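Irnholm Institute
Introduction to Automation, Unit 3
Course handout: Household chores and the state of the machine
Revised 2018-08-30

Purpose of this unit

Students often arrive with the view that a machine able to weld a car door should have no difficulty tidying a bedroom. This unit examines why that view fails. The chore chosen for study is the sorting of small personal items into a box, a task most adults complete without thought and one for which no household machine is yet sold with any confidence.

Required reading is Chapter 18 of the course text, together with the Skevgate task sheets. The task sheets divide each chore into its single motions and should be brought to the laboratory session.

1. The work surface

In a factory, the part is brought to a known point and held there by a fixture. The floor is level, the light is constant, and the surface is rigid. A bed offers none of these. A duvet gives way under pressure, so that the height of an object changes when a finger pushes down beside it. Folds may hide an item or tip it on its edge. A printed cover adds a further problem, in that a vision program must separate a real round object from a round shape in the pattern.

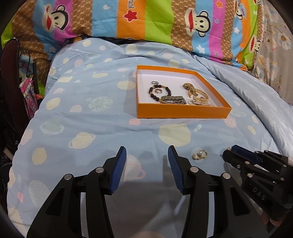 Figure 1. Jewelry in and beside an open box on a patterned duvet.

Students should note the range of items that fall under the one word "jewelry." A ring is stiff and keeps its shape. A chain or a string of beads has no fixed shape at all, and a program that stores one outline for each object will not recognize it from one moment to the next. An earring is small enough that a slight error in position leads to a missed grasp – or to an item pushed into the fold of a cover.

2. Grasping

A two-finger gripper is the usual choice for work of this kind. It is simple to model and easy to repair. Its weakness lies in the lack of feeling at the fingertips. A person picking up an earring knows at once whether it is held, and shifts it between thumb and finger without looking. A gripper with plain pads has no such knowledge and must depend on its camera, whose view of the item is often blocked by the gripper itself at the moment of closing.

Two measures are commonly proposed. The first is a softer, ribbed pad, which spreads the force and allows some error in approach. The second is the use of two grippers together, so that one may steady the box or the cloth while the other lifts. The second measure brings its own cost, as the two must be kept from striking one another in a small space. 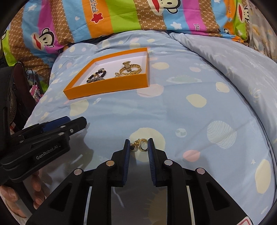

Russo objects that the whole question is badly put, and that a household does not want a machine to sort earrings when it cannot yet be trusted to carry a basket up the stairs. The objection is a fair one and should be addressed in the written assignment. It may be answered in part by observing that small-item work and heavy work fail for different reasons, and that progress in one does not wait upon the other.

3. Judging success

Reports of success in this field must be read with care. The Bimine exercise, which students will repeat in April, consists of 60 trials on a single layout. A good score on that layout says little about a second bedroom with another cover and another box. Students are to record the following for every trial: the item, its starting position, whether the first grasp held, and whether a person had to step in.

Written assignment

Choose one chore from the home and one from the shop floor. State which parts of each could be given to a machine today, and which could not. Papers are to be submitted to Room 1372 before the laboratory session.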